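Dropping the gripper tokens
12 February 2026

I have been putting off writing up the token dropping runs, mostly in the hope that a cleaner result would show up. It has not, so this is the state of things.

The setup is a wrist camera policy with a small vision transformer as the image encoder. The camera sits close to the gripper, and the gripper takes up a large part of every image. It also sits in the same place in every image, apart from the fingers. The encoder spends a large share of its tokens on gray gripper whose appearance is already known before the episode starts. The idea was to find those tokens once, throw them away before the first attention layer, and see what happens to training time and to the policy.

Finding them is simple. I took 1000 training images from different episodes, computed the variance of each patch over the whole set, and marked any patch below a threshold as static. The threshold came from looking at the histogram, which has two humps and a wide valley. Farzad Ghasemi suggested doing this in feature space after the patch embedding instead of on raw pixels. I tried both. The feature version is less bothered by exposure changes and I kept it.

The mask is computed once per camera mount and stored with the calibration. If somebody loosens the mount and puts it back, the mask has to be recomputed. We have two mounts, which we call Clarmont and Dubey, and a mask from one is useless on the other.

Training ran to 4000 steps per configuration, with the same seeds for both. The tasks were six variations on picking up a marker and placing it somewhere: lying down, standing up, in a cup, and so on. Evaluation was 20 trials per task, run by Fitriani Wattimena, who was not told which checkpoint was loaded.

Steps are faster with the tokens gone, as they should be. The loss curves sit on top of each other until late in training, when the masked one is slightly lower. I would not put any weight on that gap. Approach and grasp were as good as the baseline on every task. Placing was worse on the two tasks where the marker has to end up upright, and it was worse in the same way each time: the arm came down at a tilt and released early.

My first explanation was that the threshold had eaten patches at the edge of the fingers, so the policy lost track of how far they were closed. That was easy to test. I grew the kept region by one patch in every direction and retrained. Release timing improved. The tilt did not.

The second explanation is the one I now believe. The gripper patches are static in content, but they are also a reference. When the baseline policy attends to the held object, it can compare the direction of the object with edges on the gripper that never move. With those patches gone, only the position embeddings of the remaining tokens carry that information, and there are not enough demonstrations to learn it from those alone. I have attention maps that are consistent with this. Attention maps are consistent with most things, so take it for what it is.

A cheaper variant is running now under the name Flokville. It keeps the static tokens out of the encoder but adds a handful of learned tokens in their place, one per connected region of the mask, each with the mean position of its region. The old Skotenik code base makes this harder than it should be, since it assumes a square grid in three different files. I have patched two of them.

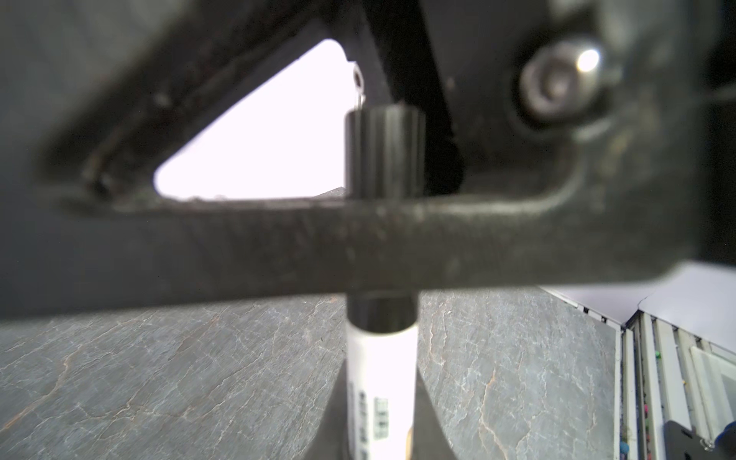 Variance is also the wrong test for a patch that holds both gripper and object. The position of the object in the grasp is nearly constant once the fingers have closed, so during the carry phase a held marker looks almost as static as the hardware around it. With the crossbar in front of it, the marker reaches the encoder in two pieces, the black cap above and the white barrel below, and the bar between them is exactly what a mask removes. Whatever tells the network that the two pieces belong together has to come from their alignment across that gap. The next version computes variance separately for the approach and carry phases and keeps any patch that is active in either one. I also want to weight the patches that border the bar, though I have not decided how. Both changes will be in before the June runs, and the mask script will go up with them.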